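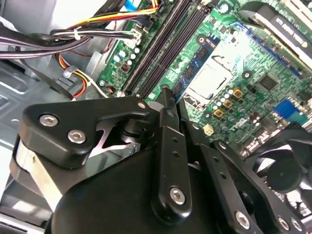

Inside the Brendell: A Gallery
Posted by Shahab Kiani, May 8, 2011

The Brendell was the front desk computer at Skarkell Print & Copy until it began taking longer to start than most customers were willing to stand there. Marjan Kordestani, who owned both the shop and the computer, gave it to our repair evening on the condition that she never see it again. We've been taking it apart ever since, at the pace of people who also have jobs. Click any picture for the large version. The large version is not much larger.

1. Before
One desktop tower, closed. The sticker on the front says it is ready for the future. Marjan had put a second sticker over part of it reading PLEASE DO NOT TURN OFF, which tells you how the future went.

2. Side panel coming off
Two thumbscrews and then a slide toward the back. Mared Pugh got it on the first try. I'd spent the previous evening pulling it in the other direction.

3. The cables
Yellow, red, orange, black and gray, and whoever built this one at least owned a zip tie. I have a computer at home that can't say as much. We left the tie on until the last possible minute out of respect, then Pouran cut it.

4. Memory slots
Black ones, next to the processor socket. The clips at the ends want a firm push and a calm personality. We found one volunteer with the first and one with the second, so it was a two-person job.

5. Socket, lid down
The silver square is the cover that holds the processor in place, and the lever beside it is what holds the cover. When you lift the lever it makes a small creak that Shahram Hassanpour describes as normal. He described several other noises that evening as normal.

6. Capacitors
I took eleven pictures of the capacitors and have been talked down to this one. We were looking for swollen tops, the usual complaint on boards of this age. I have now looked at so many that all of them seem a little swollen, including the ones on the brand-new board Mared brought for comparison.

7. Gold squares
Those are chokes. They smooth out the power going to the processor. They are the best-looking thing in the case by a long way, and they were shut in the dark under a counter in a copy shop.

8. Dust
From the bottom of the case, shown next to a coffee mug for scale. The mug is the smaller one.

9. The screw dish
A muffin tin, one cup per step, labeled in marker. The system works beautifully provided everyone reads the labels. The cup marked DRIVE BAY contains a cough drop, and I would like it back.

10. Expansion card
It leaned a bit in its slot, and for a while we blamed everything on that. We reseated it, started the machine up, and got the same long wait with better posture.

11. The stopwatch
Mared timed the startup at 3 minutes before we touched anything. After the cleaning it was also 3 minutes, but it felt cleaner.

12. The pictures folder
When it finally came up, we found 1,044 files on the desktop. Not in folders. Marjan was reached by phone and said to delete them all, then called back to ask for the one of the dog.

13. The dog
Included by request.

14. Lunch
Pouran Shahbazi's rice, on the other table, a safe distance from the thermal paste. The two containers are a similar size and we had a talk about it.

15. Where it stands
Side panel off, on the bench, waiting for a replacement drive. The plan is to have it running again by September for the Mostia reading room, where it will be asked to do much less and can take its time over it.

More pictures when there's something to show. If you recognize the long gray screw in the last cup of the muffin tin, please write to me. It came out of something.

Previous gallery: The Aryee Toaster, Parts One and Two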